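Prinska Bench Cell — Demonstration Unit

Item ref. 572
Category: Tabletop handling / Demonstration and hire
Supplied by: Akon
Availability: by appointment, Nunora showroom and customer sites

Overview

The Prinska bench cell is a tabletop handling station for small loose articles. It is offered for sale, for hire by the week, and as an attended demonstration at the Nunora showroom. This page covers the demonstration version. Buyers who want the enclosed version should ask for the separate data sheet.

The cell is shown on a standard work table at normal bench height. No part feeder, tray or fixed nest is used. Articles are laid on the table by hand and picked from where they lie.

What is included in a visit

A showroom visit lasts two hours and is limited to 4 visitors per session. The first part is a fixed programme run by our operator. The second part is given over to the visitor's own articles, which may be brought on the day or sent ahead. Articles sent ahead should reach Nunora by the end of the previous month for sessions from December onwards.

Visitors stand behind the floor line while the arms are powered. Loose sleeves, lanyards and open drinks are not allowed at the bench. A safety note is sent with the booking and must be signed before entry.

Article limits

Articles should be dry, clean and free of oil. Thin items lying flat are accepted, but pick rates on these are lower than on upright items and should not be used for costing. Glass, live blades without a cover and anything under pressure are refused. Closed scissors are accepted. Bottles must have a fitted cap.

Customer site demonstrations

The cell can be brought to site within a day's drive of Nunora. The customer provides a level floor, a single-phase supply and a clear area for unloading. Set-up takes most of a morning. The Kılıçarslan loading frame is needed where there is no ramp or tail lift — please say so when booking, as only one is held in stock. The crated weight is some 104 kg without the table.

Fixed programme

The current programme uses craft and classroom stock: scissors, paintbrushes and squeeze bottles of paint. It replaces the earlier hardware set, which was withdrawn when the fastener supplier changed its packaging. 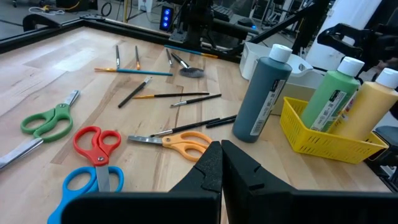
Visitors may ask for a single pick to be repeated. The layout may also be changed by hand between runs, once the operator has confirmed that the arms are stopped. Run logs are provided on request as a plain text file.

Booking

Use the enquiry form and quote the item reference. State the number of visitors, the articles to be brought and whether a hire quotation is wanted. Showroom visits are free of charge. Site demonstrations are charged at the day rate, credited in full against an order for the same unit.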